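Astton opens its kitchen and shop-floor findings to the public: machines are getting better at chores, and they still have a good way to go

DRILSIDE, November. Astton, the small automation company that has spent the past 18 months asking whether machines can be trusted with the everyday jobs most of us do half asleep, is sharing what it has learned so far. The short version, for readers who have a pot on the stove, is that some chores are coming along very nicely, others are stubborn, and the stubborn ones are often the very ones you would have guessed were easy.

The findings come from the Dradari project, a joint effort between Astton and Østergaard, the family-owned household goods retailer that has kindly lent its staff, its stockroom and a great many of its products to the work. Dradari set out with a list of eight chores, half from the home and half from the shop floor. They include folding hand towels, putting cups away, wiping down a counter, opening and closing jars, facing up goods on a shelf, sorting returned items, filling small bags and peeling price labels.

"We wanted a list that would make sense to my mother," said Annelore Harms, project lead at Astton. "She has no interest in how many joints an arm has, bless her. She wants to know whether it can put the dishes away without her having to stand there and watch. So that is the question we put on the wall, and whenever we got a bit too pleased with ourselves we went and read it again."

Of the eight chores, three are now handled well enough that Østergaard would be glad to try them in a working store: facing up boxed goods, sorting returns into bins and filling small bags. The shop-floor jobs have an advantage, the team says, in that a store is a fairly orderly place. Boxes are square, shelves are level, and the same item turns up in the same spot morning after morning. A home is a different matter altogether, and anyone who has ever opened somebody else's kitchen drawer looking for a spoon will understand why.

Counter wiping and cup handling sit somewhere in the middle. The arm does both jobs, and does them politely, but slowly, and it still asks for help more often than a tired parent would put up with at the end of the day. Towels, price labels and jars remain hard.

Jars deserve a few words of their own, as they have become something of a favorite with the team. Opening one means holding the glass firmly enough that it doesn't spin and gently enough that it doesn't slide, while something else grips the lid, turns it, lets go, comes back around and turns it again. People do this with both hands and hardly ever think about it. A machine has to be taught every part, and the part where it lets go and comes back around has given the engineers more late evenings than they would like to admit to their families.

Much of the teaching is done by people using hand-held grippers, going through a chore over and over so that the software can learn from the way a person goes about it.

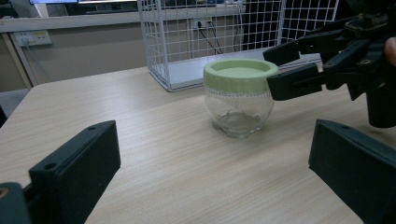

Bent Bjarnason, who runs the training sessions, believes patience matters more at this stage than clever hardware. "You slow down, you do the lid again, and you try to come at it a little differently from last time," he said. "If every jar is opened in exactly the same way, the machine learns that one way, and then it meets a lid that's a touch wider and it has no idea what to do with itself. My kids think it's the funniest job in the world, opening jars for a living, and I can't really argue with them."

Østergaard has been just as closely involved. Hanne Vestergaard, who looks after store operations for the retailer, said her colleagues came to the first sessions with plenty of doubts and were encouraged to keep them. "Our people know these tasks better than anyone, and they were very frank about what would be a help and what would only get underfoot," she said. "Peeling labels is the one they would love to hand over tomorrow! I'm afraid they will be peeling them a while longer."

Neither company is putting a home machine on sale, and neither is offering a date for one. The next stage of Dradari will take the three strongest shop-floor chores into 2 Østergaard stores, where they will be tried before opening time with staff on hand. Work on the household chores will carry on at Astton's workshop in Drilside, with jars and towels at the top of the list.

"If you ask me whether a machine can do your chores yet, I'd say it can do a few of them, in a tidy room, with someone friendly nearby," said Preben Sveinbjörnsson, head of engineering at Astton. "I would have been thrilled with that when we started. I still fold my own towels, and I expect to be folding them for some time."

Astton will welcome visitors to the Drilside workshop on one afternoon during November, from 2 p.m., with coffee and cake provided. Neighbors, shop workers and curious children are all very welcome, and anyone with a particularly difficult jar at home is invited to bring it along.

Press contact: Grímur Þórarinsdóttir, Astton, Drilside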